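Course Diary: Open Water Lifeguard Program, Clisangate

Sunday, 6:40 p.m.

The second weekend of the May program closed this evening with all morning and afternoon sessions delivered as planned. Candidates reported to the Clisangate boathouse at 8 a.m. and signed the daily fitness statement before entering the training area. One candidate withdrew with a sore shoulder and will be offered a place on the next program at no extra charge.

The timed swim was held first, over the marked course between the slipway and the Jivside buoy. Conditions were fair, with a light wind from the west and a short chop past the second marker. Most candidates finished inside the limit. Two did not, and they have been told in writing that one further attempt is permitted before the final assessment. Sighting remains the main weakness of the group – several swimmers lost their line after the turn and covered more distance than they needed to.

Board rescues followed. Approach speed has improved since last weekend, although the handling of an unresponsive casualty still needs work. Instructors are asked to keep the board side-on for longer during the roll and to correct hand position at once.
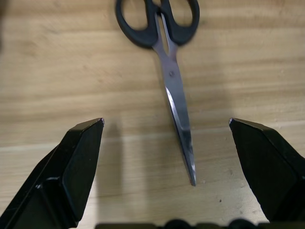 Scissors with black handles.

The afternoon was given to first aid in the upper room. The written paper was marked before candidates left. The pass mark is 49 and the highest score was 74. Questions on secondary drowning and on the recovery position were answered well. Questions on cold shock were not, and that unit will be taught again next weekend before any entry into the water.

The new throw lines from Werkico have been entered in the equipment register. Each must be flaked and repacked after use, including short practice throws. The Ondrejka rescue board has a soft patch near the tail and is withdrawn from use until it has been inspected.

Attendance for the weekend was recorded at 5 p.m. Candidates are reminded that 100 percent attendance at water sessions is a condition of the award.

Next session: tow techniques and shore signals, 8 a.m. start. Wetsuits required – no exceptions for the early group.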